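3. 置き場所としての形──冬帽子と卓上ラックの関係

3.1 なぜニット帽なのか

衣類の整理を扱った研究は、これまで畳み方に多くの紙幅を割いてきた。シャツ、タオル、靴下。どれも平らに畳めば角が出て、積めば山になり、引き出しに入れれば列になる。ところがニット帽はこの仲間に入ってくれない。畳んでも角が出ず、重ねると下のものがつぶれ、丸めれば丸めたで今度は転がる。筆者らが本研究の対象にニット帽を選んだのは、この扱いにくさがたいへん面白かったからである。小さくて軽く、どの家にもありそうなものなのに、「正しいしまい方」と呼べるものが共有されていない。

予備調査として、筆者らは集合住宅スクッゲート(Skukgate)の居住者を対象に、冬物小物の置き場所に関する質問紙調査を行った。249世帯から回答が得られ、玄関まわりの帽子の定位置を自由記述で尋ねた欄には、こちらの予想をはるかに超える多様な答えが並んだ。コートのポケット、靴箱の上、ドアノブ、自転車のかご、炊飯器の横(これは複数あった)。「定位置はないが、なぜかいつも見つかる」という回答もあり、これは4章で改めて取り上げたい。定位置があると答えた世帯でも、その場所が帽子のために用意されたものだったという例は少なく、多くは鍵や郵便物のための場所に帽子が間借りしているという状態であった。

この結果を受けて、本章では帽子を「載せる」「掛ける」「かぶせる」という三通りの置き方に分け、それぞれの動作が帽子のどの部分をよりどころにしているかを検討する。分類そのものは単純だが、手元の動きを丁寧に追っていくと、三つの境目は思いのほか入り組んでいる。

3.2 卓上の設定

観察には、丸みのある角をもつ明るい色の木の天板を用いた。天板の上に置くものは、帽子と、帽子の相手になる支持具のみとした。玄関の棚を忠実に再現する案も当初は検討したが、鍵やはがきが加わると、手がそちらを避ける動きが混ざり、帽子に対する動作だけを取り出すことが難しくなる。物を減らした結果、布の端が浮く、縁が折り返るといった小さな変化が格段に追いやすくなった。

支持具には、バニェス(Bañez)式と筆者らが呼んでいる山形のワイヤーラックを採用した。針金の山形を何段も重ねた構成で、輪郭だけを見ると家の絵のようでもある。本来は薄いものを立てかける用途を想定した形であり、帽子掛けとして設計されたものではない。専用の帽子掛けを使えば「かぶせる」動作ばかりが現れることは、先行したズーラ(Zura)計画の観察記録からも明らかであった。用途のはっきりしない支持具を前にしたとき、人は帽子のどこを持ち、どこを当てようとするのか。筆者らが知りたかったのはそこである。

帽子は白のニット帽を基準品とした。白を選んだ理由は実用的なもので、木の天板の上で輪郭が見分けやすく、黒い針金と重なったときにも境目がよくわかる。折り返しには赤い筆記体の刺繍があり、これが後の分析で大いに役立った。刺繍は帽子の前後と上下を同時に教えてくれる。無地の帽子では、回転したのか裏返ったのかを記録から読み取るのに苦労する場面が多かったが、刺繍のある帽子ではその迷いがほとんど消えた。

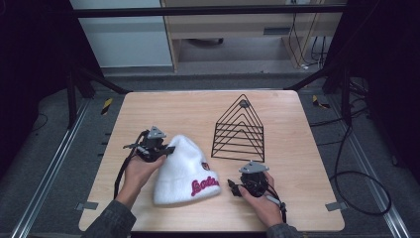
図2 基準品のニット帽と山形ワイヤーラックの配置。帽子は横向きで、折り返しが手前側にある。

図2の配置では、帽子の丸い頂部が左上を向き、刺繍の入った折り返しが手前に来る。筆者らはこれを「横寝」と名づけ、開始時の姿勢の一つに定めた。ほかに、折り返しを下にして山のように据える「据え置き」、頂部を下にして口を上に向ける「鉢」、押し広げて平たくした「煎餅」がある。名称はいささかくだけているが、記録をつける者どうしの食い違いを減らすには、見た目がすぐ浮かぶ呼び名のほうが都合がよい。実際、当初使っていた「姿勢A」「姿勢B」という呼び方では取り違えが絶えなかった。

横寝は、帽子を無造作に脱いで置いた状態にもっとも近いと筆者らは考えている。口が横を向き、頂部が接地の支えの一部になるため、布の重なりに偏りが生じる。この偏りこそが次の動作を決める手がかりになるというのが、本章の中心となる見方である。

3.3 折り返しという取っ手

31名の参加者による計600回の試行を通じて、もっともはっきりと現れた傾向は、折り返しへの強いこだわりであった。帽子をどこに置くかを問わず、最初に触れる部位として折り返しが選ばれる場面が際立って多い。頂部は柔らかく、つまんだ分だけ形が崩れる。折り返しは布が二重になっており、つまんでも全体の形がついてくる。参加者にとって、折り返しは飾りである前に取っ手なのだ。この発見には筆者ら自身がかなり興奮した。編み物の教本では、折り返しは耳を暖める部分、あるいは丈を調節する部分として説明されることが多いが、片づけの場面から眺めるとまったく別の顔が見えてくる。

さらに興味深いのは、横寝から始めた場合の手の分担である。片方の手が折り返しをとらえ、もう片方が頂部のふくらみに添えられるという組み合わせが繰り返し現れた。添える側の手は力をかけず、布が垂れないように待っている時間が長い。この「待つ手」は、持ち上げの直後よりも、ラックに近づく段階で重要になる。針金の先端は尖った山の形をしているため、布が垂れたまま近づけると、頂点ではなく途中の段に縁が引っかかる。待つ手がふくらみを起こしておけば、口が自然に開き、頂点を迎え入れる形になる。

引っかかりは失敗として扱われがちだが、筆者らはここを慎重に見たい。途中の段に縁が掛かった帽子は、見栄えはともかく、落ちずにとどまることがある。参加者の中にはその状態を完成とみなして手を離す者もいた。「かぶせる」つもりで始めた動作が「掛ける」に変わり、それでよしとされる。先に述べた三分類の境目が入り組むのは、まさにこうした場面である。置き方は初めから決まっているとは限らず、布と針金が出会ったところで決まり直すことがあるらしい。

3.4 ラックの高さと見え方

山形ラックを奥側に立てると、手前にある帽子との間に前後の差が生まれる。帽子を持ち上げてから前方へ送る動きが必要になり、参加者はここで帽子の向きを変えることが多かった。折り返しの刺繍を自分のほうへ向け直す動作が頻繁に見られ、しかもこちらからは何も指示していない。終了後の聞き取りでは、「字が見えるほうが前だと思った」「店で並んでいるときの向きにした」といった説明が得られた。

この向き直しは、支持具に帽子を預けるという目的だけを考えれば余分な一手である。しかし生活の中の片づけとは、そうした余分に支えられているのではないだろうか。質問紙調査の自由記述にも、次に手に取るときのために正面を向けておくという趣旨の回答があった。置いた姿が次のかぶり方を先取りしている。机の上の小さな動作と玄関の習慣がここでつながったことは、本研究の大きな収穫だと考えている。

ニットの輪郭の柔らかさについても触れておきたい。毛羽立ちのある編み地では、帽子の縁と天板との境がわずかにぼやけ、記録者のあいだで接地の判定が分かれることがあった。針金の細い影も、縁の位置を読むうえでは紛らわしい。判定が割れた試行では、刺繍の文字の傾きを基準として姿勢を読み直す方法をとった。文字が水平に近ければ据え置き、大きく傾いていれば横寝への戻りと判断する。手作業の多い方法ではあるが、慣れてくると刺繍を追うだけで帽子の機嫌がわかるようになり、記録の作業そのものがずいぶん楽しくなった。

3.5 他の支持具との比較に向けて

比較対象として、ウィラテッティ(Willatetti)型の丸棒スタンドを用いた小規模な観察も並行して行った。丸棒では先端が頂部の内側に当たるため、口さえ通ればあとは帽子の重みに任せることができる。山形ラックは幅をもって広がっていくので、帽子は下へ行くほど押し広げられ、途中で止まる。どこで止まるかは編み地の伸びに左右され、同じ帽子でも折り返しを一度伸ばすかどうかで位置が変わった。つまり山形ラックは、帽子の寸法を段の位置として読み取れる道具でもある。

子ども用の小さな帽子では浅い段で止まり、大人用のゆったりした帽子では深く沈む。家族の帽子を同じ形のラックに並べて置けば、その高さの違いがそのまま持ち主の見分けにもなりうる。この点は12月に予定している家庭での観察で確かめるつもりであり、玄関の限られた幅にラックを2台並べたときの取り違えの有無もあわせて調べる。編み地の種類については、畝編みと平編みで止まる段が異なるという感触を得ているが、平編みの試行がまだ少ないため、本章では数値の比較を行わず、次章の事例の中で個別に述べる。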